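4.2 Listing wording and time to offer

The second part of the study considers how sellers' agents describe kitchens and eating areas, and whether the wording used bears any relation to the time a house remains on the market. The sample consists of 816 listings for detached and semi-detached houses in the districts of Skidon and Trolter. Flats were left out, as their descriptions are often written by the managing company and repeated from one unit to the next. Listings withdrawn before an offer was received were also removed at this stage and are treated separately in Section 5.

Each description was read by two coders working apart. A listing was marked as "kitchen-led" if the kitchen or dining space was named in the first two sentences, and as "kitchen-late" if it was named further down. Where the coders disagreed, the text was passed to a third reader, whose decision was final. Of the full sample, 299 listings were kitchen-led. The remainder either placed the kitchen after the bedrooms and garden or gave it no more than a passing word.
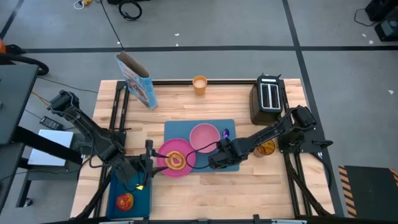 Figure 5. Table with place setting.

Asking price, floor area and age of the building were entered as controls in all models. The condition of the kitchen itself could not be controlled for in full. Agents in both districts use the word "modern" for fittings of very different ages, and the date of the last refit was given too seldom to be of use. We therefore relied on the survey grade held in the Manalo register, where one existed, and ran the models a second time on the 287 houses for which the grade was complete.

In the full sample, kitchen-led listings received a first offer sooner than kitchen-late listings of similar price and size. The difference was clear in Trolter and weak in Skidon. In the smaller graded sample it fell further, and in Skidon it could no longer be told apart from chance. This suggests that part of the effect belongs to the houses and only part to the wording, as agents may be more ready to open with a kitchen that is in good order.

A similar caution was raised by Aquino in her earlier work on rental notices, although her sample was drawn from a single agency and did not include houses for sale. Further work would need to follow the same property through more than one listing, with the description changed and the price held steady. Such cases were too few in our records to support a separate test.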